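Cernudo sets aside money for second sandwich arm, holds off on the rest

Cernudo, the regional catering supplier, will buy one more robot arm for its sandwich prep program this year and put off a decision on a full line until after June, the company told its kitchen managers in a planning memo.

The memo asks for a bench setup at the Oletti kitchen, next to the one already in use at Eynon. Planners had first asked for five. That request was cut after the purchasing office went through the cost of everything that comes with an arm – grippers, spare fingers, cables, tables, clear bins and the hours needed to set it all up.

Burger assembly remains the test job. It was picked because buns, patties and leaf items all have to be gripped differently, and the buyers want to know whether one gripper can cover the whole menu before they pay for tool changers.
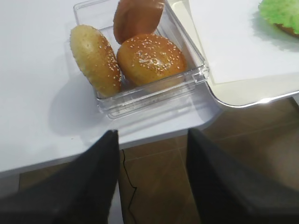 Buns in a clear container, seen from between the gripper fingers.

Fingers are a bigger line in the budget than expected. The memo allows $1603 for replacement sets and mounting parts at each bench, and says orders should go through Tretetetti, the parts dealer Cernudo already uses for its slicers. Kitchens that want a different finger shape will have to pay for it out of their own equipment money.

Containers are a smaller item. Both benches will use clear rectangular bins and a lined tray in the middle, so that layouts can be copied from one kitchen to the other without new measurements.
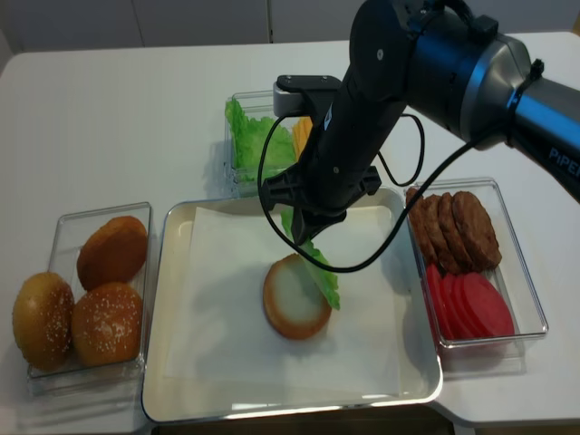

Floor space is still an open question. Oletti has room for one table along its back wall, but a second would mean moving a cooler and running new power, and no money has been set aside for that work. Eynon has the space but is short on outlets.

Delivery of the new arm is quoted at 11 weeks. Once it is in place, each bench is to log 300 assembly attempts on the same set of items, with stoppages and part swaps written down by shift. Purchasing will use those logs to price a full line.

The memo does not give a total for the program. Staffing at the two kitchens is not part of this budget and will be handled separately.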